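Diary > 2019 > Summer

Newer Older Archive About Write to me

The Sutter house, part whatever this is now

August 2019

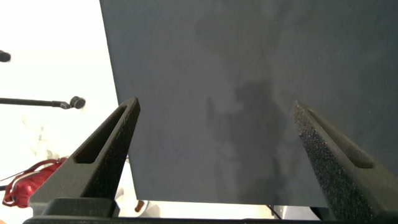 Gray, with a shadow on it.

So I have been going through my aunt's recipe boxes for what feels like my entire adult life and I finally got to the bottom of the second one last night, at some ridiculous hour, with cold tea and my feet up on the other kitchen chair. There are 4 boxes. I knew there were a lot of cards but Dima Hattar, who is much more patient than I am and came over two nights running, sat down and went through them with a pencil and got to 3932. Three thousand nine hundred and thirty-two! She lived alone and mostly ate toast!

A lot of them are the same thing over and over, to be fair. There must be a whole winter of plum cake in there. Plum cake with less sugar, plum cake with the sugar put back, plum cake "as Hosuvik" (which I think was the bakery on the corner when she was a girl, but I've only got my mother's word for that and my mother also says it was a shoe store). One card just says "plum cake, no." I laughed so hard I had to put the box down.

Anyway I've started sorting. My system is terrible. I had sweet on the left and savory on the right and then I found the zucchini bread, and then a thing called Sutter salad that has marshmallows AND vinegar in it, and now there's a third pile by the toaster that I'm not looking at. Dima wanted to do it by date. She hardly ever wrote a date, though, she wrote things like "the hot week" and "when the Rendside people came," and good luck filing that.

I made one today. I thought I should, after all this reading. I picked the lemon bars, nice and safe, and the card says bake "until Walter would complain," and I never met any Walter. I gave it half an hour and then another ten minutes and they came out sort of bronze. The edges were like roofing. The middle was wonderful, though, really sharp, the kind that gets you right behind the ears, and I ate three standing up at the counter and called it lunch.

Then a phone call from Nia Harries about the book. She still wants to do it, a proper little printed thing with a spiral so it lies flat. She's thinking 75 recipes, and she got a price from Grutoseck for 500 copies. Who are these people, Nia?? I have maybe a dozen cousins and half of them don't cook. She says folks in town will want one, and that they sold out of the church one in a month, and okay, that's true, but the church one had that pot roast in it. I said I'd think about it, and then I spent the whole afternoon picking out my favorites on scrap paper, so I guess I've thought about it.

What I keep coming back to is her handwriting. It's big and loopy on the early ones and gets smaller and smaller, and toward the back of the second box she's squeezing two recipes on a card and running up the side. Maybe cards got expensive. I'd like to have asked her. I'd like to have asked her about the vinegar, too.

If we do the book Nia wants it all done by November, in time for people's Christmas shopping, which seems mad to me with two boxes still shut. Tomorrow is box three. It's got a rubber band around it that has more or less melted into the lid, and I need to go find the good scissors.

Comments

peg_in_the_valley: Please put "plum cake, no" in the book. Full page.

Rosalind T.: My grandmother had a marshmallow and vinegar one too! Hers had celery. It was as bad as you think, and we had it every Easter.

Dima: I still say by date. Save me a middle lemon bar.

oldstove: I'd buy one. Spiral is the right choice.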